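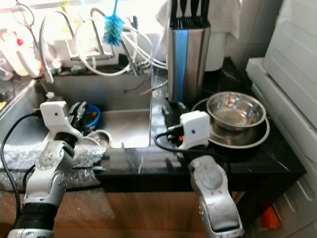
January 24, 2022

Slept badly and got up before the alarm. Cold in the house. Finished the last of the bread, so I need to start a new loaf tonight.

Walked to the library in Hevarville with the books that were due and came home with two more. One is a history of the canal, 212 pages, with fold-out maps at the back. I read the first chapter on the bench by the radiator before I left. The writer spends a long time on who owned which field. I liked it more than I expected to.

My knee held up on the hill. I have been doing the exercises for 30 minutes every morning and I think they help, though the stairs still bother me going down. The physical therapist wants me to keep on until spring.

The bill from the dentist came. $65 after insurance. Paid it right away so it would not sit on the desk like the last one.

Spent the afternoon on the seed order. I am going back to the long red peppers I grew two years ago. The ones from last summer stayed green until September and then the cold got them. I also put down leeks, chard and one packet of the climbing beans. Left off melons. The bed by the fence needs compost before anything goes in it, and the boards on the north side are rotten at the corners. I will price lumber next time I am in town.

Wrote a letter to my sister and did not mail it. I want to read it over tomorrow. I said too much about the house and not enough about her move.

Soup for supper, lentil, with too much cumin. Ate it anyway. There is enough for two more lunches.

Snow started after dark, small and dry. Brought in wood and filled the bird feeder while I had my boots on. Read another chapter of the canal book in bed. They have reached the first lock and run out of money.

Forgot to start the bread.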